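# Drying and storing rafting and climbing gear at home

Rinse everything within a day of the trip. River silt works into buckles and stitching and is hard to remove once it sets. Use cool tap water without soap for ropes and harnesses. Wetsuits can take a capful of mild shampoo in the bathtub.

Hang wetsuits folded over a wide bar at the waist. Wire hangers stretch the shoulders. Turn the suit inside out first, let the lining dry, then reverse it.
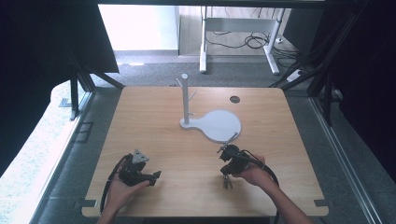
**Kotura Outdoor Club, Gear Section**

Ropes dry in loose coils on a clean floor, out of direct sun. A 200-foot rope needs roughly 48 hours in a ventilated room. Do not put it in the dryer or over a radiator. Keep it away from car batteries, bleach and paint thinner, and store it in a bag off the concrete.

Carabiners: work the gate 15 times under running water, dry with a cotton rag, then apply one drop of dry lubricant at the hinge. Wipe off the excess before the carabiner touches a rope.

Helmets get a damp cloth and nothing else. Stickers and solvents can weaken some shells; check the label inside.

Headlamps: take the batteries out if the lamp will sit for more than a month. White crust on the contacts comes off with a cotton swab and a little vinegar. Let the contacts dry before closing the case.

Club gear goes back to the Camow locker dry. Put damp items on the rack by the door and write the tag number in the log. Questions about tags go to Bronwyn Paewai.

Revised July 19, 2019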